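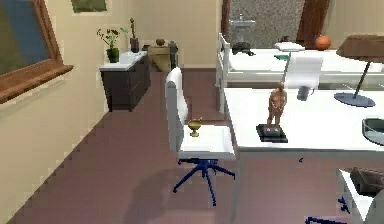 Page 7

Section 5: Setting up your Jekdale room humidifier

OK, box open, packing foam all over the floor, let's go! I wrote this section after setting up more of these than I care to admit, first in my own place in Dromport and then for pretty much everyone in my family. If you've had the older Bitham model, most of it will feel familiar, but please read the part about the float anyway (it moved, and I got it wrong the first time).

Picking a spot

1. Choose a flat, level surface at least knee high. The top of a dresser or a sturdy side table works great. The floor doesn't, because the mist drops before it can spread and you end up with a damp patch.

2. Leave a good hand's width between the back of the unit and the wall. I like more than that if the wall is painted in something I care about.

3. Keep it away from windows, heaters and anything with a cord you wouldn't want wet. Houseplants nearby are fine, and mine seem to love it, but point the nozzle past them.

4. Check that the power cord reaches the outlet with some slack in it. Don't use an extension cord.

CAUTION: Never set the unit on top of a stereo, a computer or a stack of books. I don't care how nice the books look there.

Filling the tank

5. Lift the tank straight up by the handle. It's going to feel stuck the first time. Rock it a little and it'll let go.

6. Turn the tank over, unscrew the cap and rinse the inside with plain cool water. Pour that out and fill it again to the line.

7. Use distilled water if you can get it. Tap water is OK for a day or two, but ours is hard as nails and it left white dust on everything, including the dog's bowl.

8. Screw the cap back on until it stops. Snug is enough! Turn the tank right side up over the sink and wait a moment to see if it drips. If it does, the rubber ring has slipped out of its groove, so push it back in with a fingertip and try again.

9. Look down into the base before you put the tank back. The little float should move up and down freely. On the Bitham it was on the left, and on the Jekdale it sits at the back under a clip-on cover. Pull off the strip of tape holding it down or the unit will think it's empty forever.

10. Lower the tank until you hear it gurgle. That's just the base filling up.
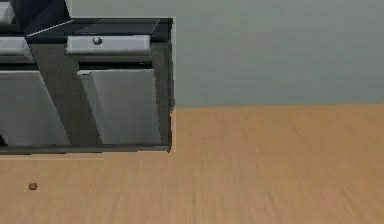
11. Wipe off any water you've splashed around the base, dry your hands, and only then plug it in.

12. Press the power button once. The light blinks while it gets going, and after that it stays green. Give it a few minutes before you decide there's no mist.

13. Turn the dial to the middle to start. Everybody wants to crank it all the way up (me too), but in a small bedroom that's a lot of water in the air by morning.

NOTE: If the light turns red right after you fill the tank, go back to step 9. It's the float. It's nearly always the float.

Setting the humidity

14. Hold the mode button until the number on the display flashes, then use the dial to change it. I keep mine in the low forties in winter and turn it off altogether by June.

15. Let go of everything and wait for the number to stop flashing. Now it's saved, and it'll come back after a power cut.

16. If you see water beading on the inside of your windows, lower the setting a notch or two and leave the door open for a while.

Where you put the unit changes the reading, by the way. The sensor is in the base, so a soft, closed-in corner next to a couch reads higher than the middle of the room. If the number seems odd, move the unit and check again in an hour. 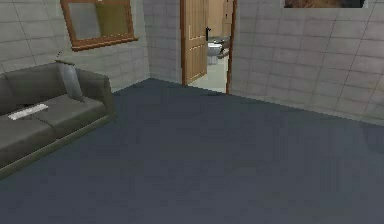
Cleaning and filters

17. Empty the base every day you use it. Don't top it off over old water.

18. Once a week, pour equal parts white vinegar and water into the base, let it sit for half an hour, then rinse until the smell is gone. Unplug it first, please.

19. Change the filter when the reminder light comes on, or after 4,000 hours, whichever you reach first. Ask for part 798. The Jenkins filter looks identical in the package but it's a hair too tall, and the tank won't seat over it.

20. Before you put the unit away for the season, let all the parts air dry overnight with the cap off. Store the cord loosely looped, with nothing heavy on top.

Section revised 11 September 2022. Troubleshooting starts on the next page.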